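We use cookies to remember your settings and to count visits. By continuing to read you accept this.

Print this page | E-mail this page

Last updated: July

Getting the table back

For most of the spring I ate dinner standing at the counter. The table was full. It had mail on it, a sewing machine, two boxes of slides from my father's house, a lamp waiting for a new cord, and a layer of paper under all of that which I had stopped looking at. I could have told you what the top layer was and nothing else.

I bought the table when I moved to Samcombe. It cost $250 secondhand, and the man who sold it helped me get it up the stairs. It's a light wood with a wavy grain, nothing special, but I liked it in his dining room and I liked it in mine for the first month or so. Then it turned into a shelf.

I had tried clearing it before. I would move the piles to the bed so I could get at the table, then need the bed at night and move them back. This time I set up one rule before I started, which was that nothing could leave the table for another flat surface. It went in a drawer, in a cabinet, in the recycling, or out of the apartment. If I couldn't decide, it stayed on the table and I went on to the next thing.

I started with the paper. I had a lot of old bills from Jornura, my last internet provider, some of them for an address I left years ago. Those got shredded. I kept tax papers, the lease, the title to the car and anything with a warranty still running. The rest was mostly catalogs and envelopes with other envelopes in them. I also found a check for $176 that I had been sure was lost. It was too old to cash, so I had to call and get it reissued, and that took most of a lunch hour.

The slides were harder. My father labeled every box with how many were in it, and the two boxes came to 1,096. I was never going to look at them all. Rima Khoury from work has a slide viewer and lent it to me for two weeks. I went through one box in the evenings and kept the ones with people in them. The other box is in the hall closet with a note on it that says to do the same thing in the winter. I know that sounds like cheating on the rule, but a closet isn't a flat surface.

The sewing machine was easy once I admitted I hadn't used it since I hemmed the curtains. It went to my neighbor Frøydis Bråten, who makes quilts and had been using her sister's. She gave me a jar of plum jam for it.

The lamp stayed until almost the end. I bought the cord, read the instructions twice, and did the wiring at the table with a towel under it. It works. It's now in the bedroom, where it should have been all along.

After that there was only small stuff. Rubber bands, a tape measure, keys that don't fit anything I own, three half-used rolls of masking tape. I keep one shallow box for tools and one for tape and string, and whatever didn't belong in either got thrown out. I did throw out the keys, after walking around and trying them in every lock in the building I have a right to open.

Then I wiped the whole top down with a damp cloth and a drop of dish soap, going with the grain, and dried it right away with an old T-shirt. There was a ring from a coffee mug near one end. I rubbed it with a little mayonnaise, left it overnight and wiped it off in the morning. It's fainter. I can find it if I look for it.
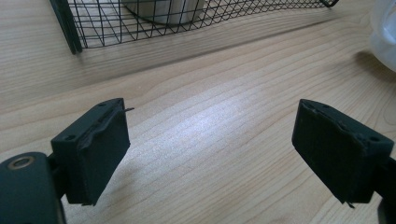

How do you keep a table clear once you've cleared it?

Give the mail somewhere else to land. Mine goes in a basket by the door, and I empty the basket when it's full. Work projects can be out while you're working on them, but they go back in their box before supper, even if they aren't done.

I've been doing that for five weeks. It has slipped twice. Once I left a stack of library books out over a long weekend, and once I had a half-assembled shelf from Pešek that I didn't want to take apart again. Both times I noticed that other things started collecting next to them within a day. A receipt, then a pair of gloves, then a bag of birdseed. So I'm stricter now about the first item.

I thought about getting a tablecloth to protect the surface, and I looked at a few at Hutus, but I think cloth would make it easier to pile things on. I got four cork coasters. I may oil the wood in the fall. The seller told me he never did, and some spots feel dry when you run your hand over them, mostly on the side by the radiator.

I eat at the table now. Breakfast too, if I'm up by seven. I've also moved the chair to the window side, so I get the light over my left shoulder when I write, and the glare is off the screen until late afternoon.

Next is the hall closet. It has the second box of slides in it, a vacuum with a cracked hose, and winter coats for more people than live here. I haven't decided on a rule for that one yet.

Print this page | E-mail this page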